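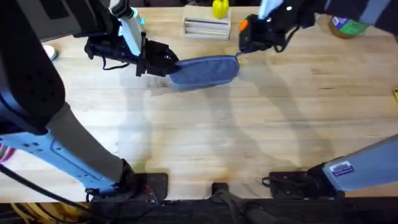
3조 중간보고. 주제는 양팔 로봇으로 천 다루기 시범 데이터 모으기, 그걸로 모방학습 정책 하나 돌려보는 것까지. 조원은 Jericho Talavera, Ileana Stoica, Florante Magbanua, 그리고 나(Ramil Dela Peña). 과제 이름은 Nenia로 정함. 처음엔 접기부터 하려다가 너무 어려워서 범위 줄임. 지금 하는 건 파란 천 패드를 왼쪽 그리퍼가 한쪽 끝, 오른쪽 그리퍼가 반대쪽 끝을 잡고 테이블 위에서 펴 드는 동작. 패드가 두 그리퍼 사이에 걸린 상태를 우리는 "들기 완료"로 라벨링함. 왼쪽으로 갈수록 앞쪽 가장자리가 처지는 경우가 있는데 이걸 성공으로 볼지 말지로 회의 한 번 다 씀. 일단 양쪽 다 물고 있으면 성공. 테이블 뒤쪽 나무 상자랑 그 위의 노란 파프리카, 갈색 뚜껑 병은 방해물로 그대로 두고 찍음. 배경이 너무 깨끗하면 나중에 딴 데서 안 된다고 Belmonte 교수님이 지적하셔서.

수집 방법
원격조작. 한 사람이 양팔 다 조종, 한 사람은 옆에서 패드 위치 바꿔주고 기록. 역할은 2시간마다 교대. 혼자 오래 하면 동작이 점점 대충이 됨(Florante 기록 보면 뒤로 갈수록 속도가 눈에 띄게 빨라짐). 패드 시작 위치는 8군데로 나눠서 번갈아. 카메라는 고정. 중간에 한 번 건드려서 각도 틀어진 날 있었음, 그날 건 따로 폴더에 빼둠. 쓸지 미정.

현재까지
전체 시범 1540개. 이 중 검수 끝나고 학습에 넣은 게 1000개. 나머지는 아직 검수 안 했거나 버린 것. 버린 이유 제일 많은 건 한쪽만 잡고 든 경우, 그 다음이 조작자가 중간에 멈칫한 경우. 멈칫한 구간만 잘라내고 살리자는 의견 있었는데 자르면 앞뒤 동작이 튀어서 보류.

문제점
- 파일 이름 규칙이 조원마다 달랐음. Ileana가 스크립트로 통일해줬는데 토요일에 모은 건 시작 위치 번호가 빠져있어서 영상 보고 다시 적는중.
- 오른쪽 그리퍼가 늦게 닫힘. 지연인지 조작 습관인지 모르겠음. Jericho가 로그 시간 맞춰보고 있음.
- 천이 얇게 물리면 영상만 봐선 잡힌 건지 아닌지 구분이 안감. 그리퍼 폭 값을 같이 저장하도록 바꿨는데 초반 데이터엔 이 값이 없음.
- 시작 위치별 개수가 안 맞음. 테이블 가운데 쪽만 많고 구석은 부족.

학습 결과는 아직 보고할 수준 아님. 한 번 돌려봤고 접근까지는 비슷하게 감, 잡는 높이가 자꾸 높음. 그리퍼 폭 값 없는 데이터 빼고 다시 돌려볼 예정입니다.

다음 할 일
구석 위치 위주로 추가 수집. 검수 기준 문서로 정리(지금은 단톡방에 흩어저 있음). 방해물 배치 바꾼 세트도 따로 모으기. 접기는 시간 남으면. 최종 발표는 3월이고 그때까지 영상 정리는 Florante, 그래프는 내가 맡음.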